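Posted in September by the Sidia household linen project, Warham

4. What people mean when they say a cloth is creased

I should say at the start of this section that I didn't set out to write about creases. The Sidia project was meant to be about how long people keep their table linen and what finally makes them throw it out. But I'd hardly sat down in the first kitchen in Cosley before the talk had gone to ironing, and it kept going there. By the time I'd visited all 17 households I had far more in my notebooks about creases than about holes or stains, and it seemed daft to leave it out.

4.1 Creased, crumpled, rumpled

The first thing I had to sort out was the words. I'd gone in with a form that asked people to say whether a cloth was "creased" or "not creased", and almost everyone argued with me over it (fair enough, it was a bad form). For most of the people I spoke to, a crease is a line. It has a direction, you can run a finger along it, and it generally comes from folding. A cloth that has been in a drawer since last winter has creases, and plenty of people quite like them. One woman told me the fold lines on a good tablecloth were how visitors knew it had come out for them!

Crumpled was a different matter. A crumpled cloth has been dropped, bunched up or pulled out of a basket, and it has no lines to speak of, only humps and hollows going every way. Figure 3 has a red cloth in the state I mean. People were much less forgiving about this, even when the cloth was perfectly clean, and several of them used the word "dirty" for a cloth which, when I asked, they agreed had come straight off the airer.

Rumpled I never got to the bottom of. Some used it for bedding only. Others used it for anything a bit crumpled that they weren't cross about, and I think that's nearer the mark, but I wouldn't want to build a scale on it.

So from here on I use creased for lines and crumpled for the rest, and where somebody said rumpled I've left it in their own words.

4.2 The colour business

I hadn't planned to ask about colour either. It came up while I was laying out cloths on kitchen tables for people to sort, a set of 40 that I carried about in two holdalls and that got heavier every week. The idea was that people would put them in order from "I'd use that now" to "I'd have to iron that first". The set had plain weaves and twills, linen, cotton and a few mixed cloths, mostly white, cream, blue and red.

White cloths were judged the most harshly when they had fold lines in them, and the reds and blues were let off. With crumpling I had expected the same and didn't get it. A crumpled red napkin was sent to the ironing end about as often as a crumpled white one, and in a few kitchens more often. My guess is that on a strong colour you see the shadows in the hollows as a second, darker shade, so the cloth looks patchy as well as untidy. On white you get grey, and people are used to grey on white. It is only a guess, and the light in those kitchens was all over the place. I had one session by a north window at four in the afternoon and another under a strip light, and I wouldn't compare the two with a straight face.

What I'd do next time is take a lamp. I'd also take a plain board to lay things on. Pine tables, oilcloth with lemons on it, a glass top with the dog visible underneath — all of these got into the judgements somehow, and I've no way of taking them back out.

4.3 Does the label matter?

Part of the set came from Pruvost, a small linen mill that kindly let me have seconds, and those cloths still had their woven tabs. I had meant to unpick the tabs and forgot until I was well into the visits. After that I left them on, reasoning that changing halfway would be worse.

It did seem to matter, though in a way I found hard to pin down. When people noticed a tab they slowed down. They'd pick the cloth up, rub it between finger and thumb, hold it to the window and then say something like "well, it's linen, it's supposed to look like that". The very same weave without a tab went to the ironing end with no ceremony at all. I wrote down five clear cases of this, where the person had handled both cloths within the same sitting and put them at opposite ends. I don't want to make too much of five cases. Still, it fits with what people told me about their own cupboards, where "good" cloths are allowed to be creased and everyday ones are expected to be flat, or else are so far gone that nobody minds.

There's an awkward point for my method in that. I had been treating the state of the cloth as something a person sees and then reacts to. In practice they were deciding what sort of cloth it was first, and the seeing came along behind. If I'd asked for the sorting to be done without touching, I might have got something cleaner, but I tried that in one kitchen and was told off. You can't judge a cloth you're not allowed to pick up, I was informed, and after ten minutes of trying we gave up and had tea.

4.4 Who irons, and when

I'll keep this short as it's covered better in the section on routines. Hardly any of the households had a set time for ironing table linen. Shirts and school things had a time; cloths got done at the end if the iron was still hot, or on the morning they were needed. Two people ironed napkins while listening to the radio and said they'd miss it. Others hadn't owned an ironing board for years and smoothed things out by hand while they were damp, folding them under something heavy. The smoothers had the firmest opinions of anybody, and they were the ones who taught me that a damp cloth left in a heap will hold that shape far more stubbornly than a dry one. I tried it at home on a cotton tea towel and came round to their view.

Where I got stuck was on how to record the shape of a heap. A fold can be written down: in half, in half again, in thirds. A heap can't, or at least I couldn't find a way of doing it that I'd trust another person to read back. I tried sketches, and they all came out looking like mashed potato. I tried counting peaks, which worked nicely for stiff linen and not at all for anything soft. In the end I wrote a sentence for each one and compared the sentences, and the results in the next section rest on those.
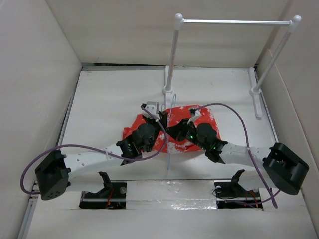 Which leaves the matter of size. Napkins and tablecloths don't crumple alike, and I lumped them together for most of the sorting when I should have kept them in separate bags. A napkin has nowhere much to go; it makes a few big humps and sits there. A tablecloth can hide most of itself underneath, and people tended to judge only the part they could see. I'd split the set before asking anyone to repeat this, and I'd bring fewer twills.

Comments

linenpress: Very glad to see the damp heap in print. My mother rolled hers in a towel overnight and I still do.

Coldstarch: Did you note which households had tumble dryers? I'd expect that to swamp the colour effect. Mine come out in a ball whatever I do.

two_left_gloves: In our house rumpled means you slept in it.

M, Cosley: I think I was the glass table. Sorry about the dog!

Contact: Sidia project office, Warham | © Sidia household linen project | Back to top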